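Talking With Your Hands When You Don't Have the Words
Speaker notes, Tusville Public Library, Sunday, June 27, 2021

Before I start
Water. Phone off. Check that the back row can hear me, and wait for them to answer this time. Don't apologize for my accent in Norwegian, they won't know the difference!

Opening
Start with the bakery. I had been in Flestavberg for one day, I had a phrase book in my coat, and I wanted a loaf of bread cut in slices. I knew the word for bread. I did not know the word for slices. So I stood at the counter at Sæther and sawed at my own forearm with the side of my hand (do the motion here, big, let them laugh). The woman behind the counter looked at my arm, looked at me, and put the loaf in the slicer. I went back to my room so happy.

Then say how far from home that was: 3844 miles from my kitchen in Tusville to that counter. A town of 500 people, and I lived there for 2 years. Pause. Ask who in the room has ever bought something by pointing.

What we do before we talk
Most of us move our hands a little ahead of our words. Watch somebody try to remember "colander." The fingers come up and make the bowl, and then the word shows up behind them. I'm not a scientist, I taught sixth grade, so I'll stick to what I've seen at a whole lot of tables, with kids and with grown-ups. When a word won't come, the hand opens. Have everybody try it: describe a spiral staircase to your neighbor with your hands in your lap. Give them a full minute. It gets noisy, let it.
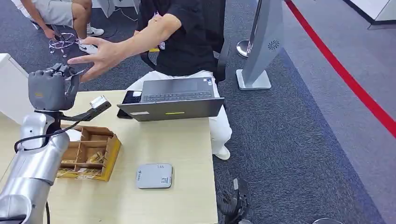 Pointing is not as simple as it looks
Tell the cheese story. I pointed at the white cheese and got the brown one behind it, and I ate brown cheese for a week and now I order it by mail. The trouble with pointing is that a finger goes on forever in a straight line and there are usually four things along it. What helped me:

Point, then make the size. Small between finger and thumb, big with both hands.
Point, then shake your head at the wrong one. People are fine with this.
Get close. If you can touch it politely, touch it.
Look at the thing yourself. I used to look at the clerk's face the whole time, waiting for help, and the poor clerk had no idea where to look.

(If we're running long, drop the cheese and go straight to numbers.)

Numbers on your fingers
I start counting with my index finger. Lots of people start with the thumb. Hold up thumb and index finger and ask the room how many that is. Some will say two, somebody will say it's a pretend pistol, and at the fish counter I once went home with more cod than I could fit in the freezer. Show all the fingers clearly, hold still, and don't wiggle.

The Skondell cards
My evening class used a set called Skondell, 100 cards with one everyday verb on each. Pour, fold, borrow, forget. You draw one and act it out without speaking. "Pour" takes no time at all. "Borrow" took our table most of an evening, and I still think of that table every time I say the word. I've got my old set up front, so pass it along, but please keep the rubber band with it. 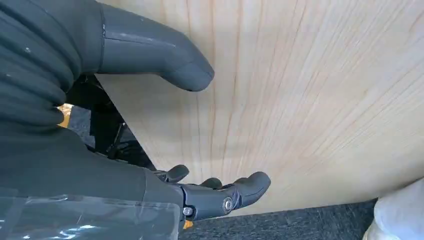
Dark gray finger, close up, with a few pale scuffs.

When hands get you in trouble
Be careful here, keep it friendly. A thumbs-up isn't a compliment everywhere, and neither is the OK circle. When I travel now I ask somebody early on what I shouldn't do, and people love that question, you'll get stories all through supper.

Finish
Back to the bakery. By my second October I could ask for sliced bread in a whole sentence, with the please in the right spot. The woman put down the loaf and sawed at her own arm. Do the motion, hold it, then take questions.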